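Stondier Monthly Snack Box: Two Months In

By Trinidad Maldonado 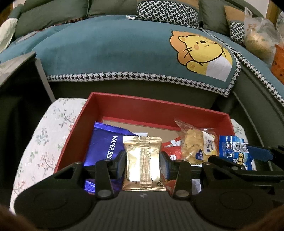
I signed up for the Stondier box after my sister moved out of town and I lost my ride to the big import market. The idea is simple. You pay once a month, and a box of packaged snacks from other countries comes to your door. I paid for two boxes with my own money and I'm writing this after finishing both.

Signing up was easy except for one thing. The site asks you to pick a "taste profile" before it shows you the price, and you can't go back and change it without emptying the cart. I picked Mostly Sweet. The other choices are Mostly Salty and Mixed. If I did it again I would pick Mixed. By the end of the first month I was ready for something that didn't have sugar on it.

Shipping was slower than I expected. The first box took eight days to show up after I got the email saying it had been sent. The second one came on a Saturday, much quicker, and was left in the right place. Nothing was crushed in either one except a pack of rice crackers, and rice crackers get crushed on the way home from the store too.

Stondier puts in a printed card that lists what you got and where it was made. The card in my first box was fine. The November card left off three items and listed a coconut candy that wasn't in there. I wrote to customer service and got an answer the next morning. They gave me a small credit, but they didn't send the candy. People with allergies should not count on the card. Check the label on each item, and if you can't read the language, leave it alone.

As for the food, it was mostly good. I liked the wafers best, and I would buy those by themselves if I could find them. The sesame sticks were dry. The plum candy was very sour and a little salty, and my neighbor's boy ate all of it in one afternoon. There was a tea in the first box that tasted like hay to me, but I don't drink much tea.

The sizes are small. A lot of the items are one serving, and some are less than that. This is fine for trying things out, but it won't keep a family in snacks. We split most of ours in half so everyone got a bite — that worked for the cookies and did not work for the gummies.

I have tried two of the others. Brender costs less and sends bigger bags, but it leaned hard on chips, and I could find half of them at my regular grocery store. Thongdee is smaller and costs more. Their box was better picked, with a nice booklet, and I would give it as a gift before I gave Stondier. For myself, I wouldn't pay the difference.

Stondier has a points program. You need 1000 points for a free box and you earn 100 with each box you buy, so it takes ten boxes to get there. Points run out after a year. If you skip more than a couple of months you will never see the free one.

Canceling took a phone call, which I didn't like. The woman I spoke to was polite and didn't push, but the sign-up is all online and canceling should be too. I also had to ask for an email confirming it, and that came later the same day.

I would call it a fair deal for one or two people who like trying new things and don't mind a miss here and there. Pick Mixed, and put a reminder on your calendar before the next billing date.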